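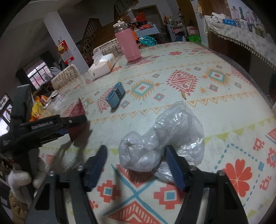 Reading time: 2 min

Sat 16 March

Long table in the Flandine room, cleared down as far as it would go, then covered with the patterned cloth again. Kobina wanted a plain one. I left the patterned one on, as the plain one is still in the wash and the pattern is pale enough to work on.

Job for today was sorting the odds and ends for the travel packs. Things on the table when I wrote this up: the crumpled clear bag near the front, the dark red packet standing on its edge, the yellow snack packet and the orange packaging over on the left with more clear wrapping, the tissues, the tall pink bottle with the white cap, and the light blue folded item with the dark band round its middle. Tissues are open, one pulled up, so that pack stays on the table for us and doesn't go in a kit.

Clear bags first. They are a nuisance on this cloth. The pattern shows through the flat part and you can put your hand down next to the bag and miss it. Ewurabena suggested a twist in the middle so there is a lump to get hold of, and I'd go along with that. Keep them to one end of the table in future and don't put anything small beside them. There was a little tan bit lying just past the bag when I looked over. Crumb or a scrap of packaging, didn't check. Wipe the cloth between rounds, please.

Packets with a serrated edge: stand them up if they will stand. Easier to pick out from the side than lying flat, and they take up less of the table. Nkrumah disagrees and says they fall over as soon as anyone leans on the table. He is right about the leaning.

Rolled items go with the band round the middle, ends left free. Gunārs did a batch with two bands last time and they took longer to undo than to roll. One band.

Bottles at the back. The pink one is tall enough to be in the way anywhere else, and I'd sooner reach past the tissues for it than knock it over with a sleeve.

Packing list from Skosirell still says 114 kits. Sena rang them on Thursday and they want to keep it at that, with the 600 pouches we already have in the cupboard to cover these and the next order. The Asamoah cartons hold 4 kits each if the bottle lies on its side, so that leaves one carton part full. Mark it on the lid.

To do:
– find a tray or shallow box for the wrappings, they creep along the table
– plain cloth back from the wash, try the clear bags on it and compare
– ask Jallham whether the snack packets can come without the outer wrapping
– gloves: white pairs only from the top drawer, the others shed fluff
– Nkrumah to look at the table leg by the door

Kobina has the key until Tuesday.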